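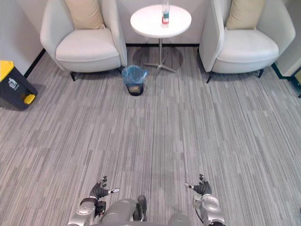 The reporting period was spent on one chore: emptying small wastebaskets in shared seating areas and carrying the contents to a larger bin. We chose it in April, after the Clelville site survey, because it is short, repeated many times a day, and has a plain pass or fail result. A wastebasket with a bag folded over its rim, standing on the carpet in front of two armchairs, is close to the median case in that survey. The larger bin is the pedal type with a yellow lid, placed near a side wall. The distance between the two is small. Nearly all of the difficulty is in the bag and the lid.

Progress report to the De Haan fund
Project: Jeris, household and light commercial chores
Report date: 2020-09-13

1. Scope

The grant agreement lists three work packages. The first is waste collection, the second is tidying of soft seating (cushions and throw pillows returned to position), and the third is clearing of small tables. This report covers the first in full and the second and third in part. Shop-floor work at the Sallo store did not start in this period. The store changed its opening hours and the agreed test slots no longer applied. We have asked for new ones.

2. Method

The full chore was divided into steps: approach, locate the rim, gather the loose edge of the bag, lift the bag clear, carry, open the larger bin, release, close, and fit a new bag. A run counts as a success only if every step is completed without a person touching the machine or the furniture. Partial runs are logged by the step at which they stopped. We did not award fractional credit, since an earlier scheme of that kind made the April figures look better than they were.

The test plan called for 280 full runs. All were completed. Lighting was the normal ceiling lighting of the room. Wastebaskets were filled with paper waste only. Liquids and food waste are excluded until the hand covers have been replaced with a washable type.

The time limit for one run was set at 5 minutes. A person does the same job in well under one. The limit is generous and was set so that slow but correct runs would be recorded as successes. We intend to shorten it in the next period.

3. Results, waste collection

The success rate over the full chore was 50 percent. The target in the agreement was 60 percent. The target was not met.

Failures were not spread evenly. The largest group stopped at the step where the edge of the bag is gathered. Thin translucent bags are hard to find by depth sensing, and where the folded edge lies flat against the basket the fingers tend to close on the rim as well. The basket then lifts with the bag. In several runs the machine carried basket and bag together to the larger bin and attempted to release both. These are logged as failures, although the waste did reach the right place in some of them.

The second group stopped at the pedal bin. Our original plan was to press the pedal. This was dropped early, as the machine cannot hold its balance reliably on one foot while one hand is loaded. The current method lifts the lid by hand from the front edge. It works when the bin is free to stay where it is, and fails when the bin slides. Bins placed against a wall gave better results than bins standing free.

The third group was the fitting of the new bag. Opening a flat, new bag with two hands remains the weakest single skill in the project. We consider this step unready for use outside testing and propose to report it separately from now on. With the new bag excluded, the chore would pass the target, but the agreement includes it and we have kept it in the figure above.

Approach, carry and release gave little trouble. Striped and mottled carpet had been listed as a risk for foot placement and obstacle detection. No effect was found, and the item can be removed from the risk register.

4. Results, soft seating

Work is at an early stage. The test item is a throw pillow to be stood upright against the back of an armchair. Chairs with high, rounded side panels restrict the path of the arms, and the elbow joint meets the panel before the pillow is seated. A path that enters from directly in front of the chair avoids this, at the cost of an extra repositioning step. No success rate is given, as the procedure was changed twice and the runs cannot be compared.

5. Results, small tables

Pick-up of upright plastic bottles from a round side table is dependable at the near side of the tabletop. At the far side it is less so. The machine has to lean, and a pedestal table offers nothing to steady against. Clear bottles are located mainly by their labels. Bottles without labels were missed often enough that we have put them outside the scope of this year's work.

6. Assessment

The fund asked for a direct statement on whether the machine could take over waste collection at Clelville. It could not at present. At the measured rate a cleaner would have to check every basket afterward, and the check takes nearly as long as the chore. The value to the site would be close to zero. A rate high enough to allow spot checks would change this, and we do not yet have a basis for saying when it will be reached.

The less demanding case is removal of the bag alone, with a person fitting the new ones in a single round. The site has said it would accept a short trial on those terms.

7. Changes requested

We ask for approval of the following.

Reporting of bag removal and bag fitting as separate measures, with the original combined measure kept for comparison.

Transfer of the unspent Sallo travel budget to fingertip replacement. Wear on the thumb tips was higher than planned, mostly from contact with basket rims.

A change to the order of work, so that small tables come before soft seating. The table skills share more with waste collection and the hardware is already set up for them.

8. Next period

Collection of further bag-gathering data, with wastebaskets of different heights and bags of different thickness. Comparison of two finger motions for separating the bag from the rim. First runs under the shorter time limit. Sallo store tests, subject to the new slots.

The run log and the list of failures by step are attached as separate files. Spending is within budget on all lines except spare parts.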